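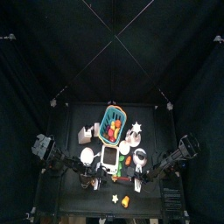

Theano Kyriakidis wrote to us after her visit that she had expected a lecture with slides, and that she would have stayed another hour at the table if the bus to Cetwood had been later. She also asked why the two arms move so slowly, and whether they could be made faster for the children. We hear this question at every open day. They can go faster, but we keep the speed low when guests are in the room, and at low speed it is easier to follow what each arm is doing.

About us

Vuorinen is a small company in Trardale. We develop control software for robots with two arms, and we teach people how to use it. Our main product is called Flukus. It is a program that lets a person guide both arms by hand, save the movements, and later use them to train the robot. Our customers are mostly schools, colleges and workshops that want to begin with automation and do not have an engineer of their own.

We are 16 people. Half of us write software, and the others take care of hardware, teaching and visits. Oratile Van Wyk is responsible for the open days and answers all letters about them personally, so please be patient if the answer takes two or three days.

What we show

During a visit we work with toy food and toy kitchen things on a black table. We tried many kinds of objects in the first years, for example screws, bottles and folded cloth, and we always came back to the toy kitchen. Every guest knows what should happen with a banana and a basket, so we can skip the long explanation and talk about the interesting part, how one arm must wait for the other.

A demonstration takes 2 hours with a break for coffee. First we present the tasks which the software handles well, such as picking up a piece of fruit and putting it into a container. After this come the tasks that are still difficult for us. Cutting toy fruit is one of them, as one gripper has to hold the fruit while the second brings the knife, and small pieces roll away easily. 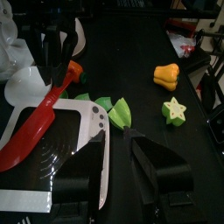
We repeat such a task many times in a normal working week. For one new movement we usually record 200 attempts before we start training, and for the more difficult ones we went up to 1,000. The attempts that fail are also saved. Guests often ask to see those, and we are glad to show them on the screen in the meeting room.

At the end there is time for questions. Guests older than 12 may also guide the arms by themselves, with one of us standing next to them. Please do not wear long scarves or loose bracelets on that day.

How to visit

Open days are free of charge, but you need to register before. We can receive 16 guests in one group. School classes that are bigger should write to us, and we will divide the class into two groups, where the second group has a lesson with Flukus on laptops in the meantime. The next dates for schools are in December. The entrance is at the back side of the building, by the bicycle stands, and there is a lift.

Page last changed: Oct 28, 2020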